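Section 4. Hand tools: sorting, cleaning and putting away

4.1 Scope

This section covers the small hand tools supplied with or used alongside the Terus storage system: screwdrivers, nut drivers, awls and similar tools with a shaft and a molded grip. Pliers, saws and anything with a moving joint are covered in Section 5. Power tools and their batteries must not be stored in Terus bins.

Read Section 2 (Choosing a work surface) before starting. The procedures below assume that the wall rail has been mounted as in Section 3 and has been left for one night before loading.

4.2 What you need

One Terus bin for each group of tools
Two clean cotton cloths
Dish soap and warm water
A soft brush, such as an old toothbrush
Light machine oil
Label strips (supplied, sheet 33)
A table or bench with room to lay out the tools of one group side by side

CAUTION: Do not use acetone, paint thinner or brake cleaner on rubber or soft plastic grips. These liquids can make the grip sticky and may lift it from the core.

4.3 Sorting

1. Empty one drawer or box at a time onto the work surface. Do not mix the contents of two drawers until both have been sorted.

2. Separate the tools by tip type: slotted, cross, hex, star, and other.

3. Within each group, lay the tools in order of shaft length, with all tips facing the same way.

4. Look at each tip under a good light. Set aside any tool with a rounded, twisted or chipped tip.

5. Check each shaft for straightness. Roll the tool along the table with the shaft hanging over the edge. A bent shaft will show as a wobble at the tip.

6. Hold the handle in one hand and the shaft in a padded vise, then turn the handle gently. If the handle turns on the shaft, discard the tool.

Note: Tools set aside in step 4 may still be useful as paint can openers or scrapers. Mark the handle with tape and keep them in a separate bin. Do not return them to the set.

Note: Insulated screwdrivers for electrical work are to be kept as their own group whatever the tip type. Discard any insulated tool with a cut or crack in the sleeve. Tape is not a repair.

4.4 Cleaning

1. Wipe the shaft from the handle toward the tip with a dry cloth.

2. Dampen the second cloth with soapy water and wipe the grip. Do not soak the tool.

3. Work the brush along the joint between the shaft and the collar, and along any seam where two grip materials meet. Grease collects in these places and will spread to the bin if left.

4. Clean the hanging hole, if there is one. A wooden toothpick or a twist of cloth is suitable.

5. Dry the whole tool, then leave it lying flat until no moisture can be felt at the collar.

6. Put one drop of oil on a cloth and wipe the shaft. Wipe again with a dry part of the cloth. The shaft should feel smooth and leave no mark on paper.

CAUTION: Keep oil off the grip. If oil reaches the grip, repeat step 2 before using the tool.

Light rust on the shaft can be removed with fine steel wool – work along the shaft, never across the tip. Heavy pitting cannot be corrected and will continue under the oil. Replace the tool.

4.5 Protecting the table

Hand tools carry metal dust, grit and old grease. A kitchen or dining table used for sorting should be covered before the first drawer is emptied. Printed and patterned tops need particular care, as fine scratches in the printed layer cannot be polished out and small dark particles are easy to miss against the pattern.

1. Remove all food, dishes and cloths.

2. Cover the top with a folded sheet or a cutting mat. Newspaper tears too easily and may transfer ink.

3. Place the bins at the far side of the table so that they do not have to be moved over the tools.

4. When the group is finished, lift the cover by its corners and shake it outdoors.

5. If particles have reached the tabletop, pick them up with a damp cloth pressed straight down. Do not wipe. Turn the cloth to a clean area after each press.

6. Once the surface feels smooth to the fingertips, wash it with soap and water and dry it.

CAUTION: Never drag a bin across a table that has not been cleaned. Grit held under the base will score the surface along the full length of the movement.

4.6 Placing tools in the bin

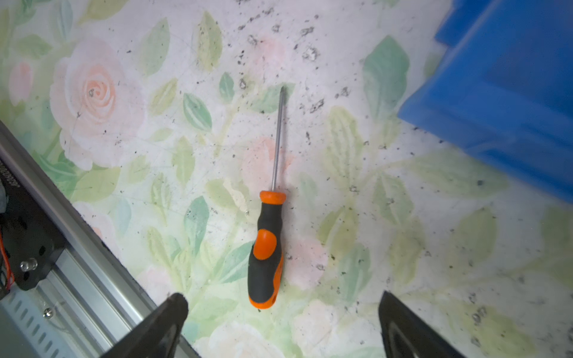 Aarne Ojala

Two-tone grips, such as the orange and dark one on the floral tabletop, should be placed so that the colored end cap can be seen from the front of the bin. In a mixed set this lets the user find a driver by its cap without handling the tips.

1. Confirm that the bin is clean and dry inside.

2. Fit the divider in the middle slot for tools up to 147 mm in overall length. For longer tools, leave the divider out and use the bin lengthwise.

3. Place the longest tool first, against the back wall, with the tip pointing away from the opening.

4. Add the remaining tools in order of length. All handles must be at the same end.

5. Stop when the tools form a single layer. A second layer will hide the caps and makes it necessary to reach past exposed tips.

6. Fix the label strip to the front rim and press along its full width.

A tool with a hole near the end of the grip may be hung from the rail if a hook will pass through freely. Do not enlarge the hole with a drill. The material around it is thin in most grips and can split under load.

Note: The large bin (part no. 541) is intended for shelf use only. It must not be hung on the short rail (part no. 178), even when lightly loaded.

4.7 Final check

1. Push each hung bin upward and pull it gently forward. It should lift from the rail only when tilted.

2. Check that no shaft projects beyond the rim. If one does, move that tool to a longer bin.

3. Look over the floor near the table for dropped bits and small screws. Check the chair seats as well.

4. Return all cleaning liquids to their normal storage place, out of reach of children.

5. Hang oily cloths singly outdoors, away from heat, until they are dry and stiff – do not leave them in a pile – and then dispose of them as required by local rules.

4.8 Care intervals

Tools in weekly use: wipe the shafts and grips once a month.
Tools in occasional use: wipe and oil twice a year. November is suitable in most homes, before indoor heating dries the air and the garage becomes damp.
Bins: wash every six months in warm water. Do not put them in a dishwasher.
Rail: check the fixing screws at the same time as the bins are washed. Tighten by hand only.

If a bin cracks at the hanging lip, take it out of use at once. Replacement bins are ordered by part number through Lonard, using the form at the back of this guide. Dividers and label strips are sold separately.

Continue with Section 5, Jointed tools.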